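Glass mugs and milk drinks: an interview with the service lead at Ornby

Ornby has supplied drinkware and table service to shared workrooms out of Itunthorpe since the partnership with Vogler ended. The service lead, who asked to be quoted by role only, spoke in February about clear glass mugs, milk drinks and open-plan floors.

The conversation began with the choice of glass. Ornby carries stoneware as well, but most of its workroom clients order clear mugs. "Fill level is readable from the side," the service lead said. "With a milk coffee you can see where the liquid stops and the foam starts. In stoneware you have to look over the rim, and people tip the mug to do it."

Tipping is the main source of spills on the sites Ornby services. The company's fill line sits 18 millimetres below the rim, a figure carried over from the older Rekance range. "A foamed drink moves less than a black one at the same level. The foam damps it. Once the foam has collapsed you are back to plain liquid, and the margin has to cover that case."
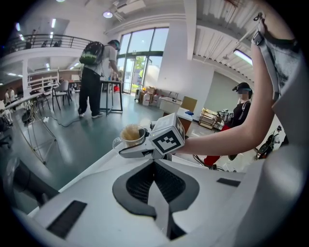

Handle position is the second variable. The service lead trains staff to pass a mug with the handle turned out to the side, clear of the passing hand, and to let go only when the other person has the weight. "Most drops occur in the handover. Both parties hold it by the body, both think the other has it." Single-wall glass complicates this, as the body gets too warm to hold for long with a fresh drink in it.

On furniture, the advice is plain. Tall tables suit people who work standing, but a drink knocked from that height travels further across a hard floor. Ornby recommends keeping mugs on a separate surface where cables run at floor level, and pushing chairs in when they are not in use. "A backpack is the other one. Someone leans over the table, turns around, and the pack clears whatever was behind them."

Washing was covered briefly. Milk residue is rinsed cold first, then washed hot. Of the 100 mugs in the last Itunthorpe batch, 43 were withdrawn over the test period, almost all for chips at the rim. Only 2 had failed at the handle joint. The service lead attributes the rim figure to stacking and has since changed the racks to a single layer.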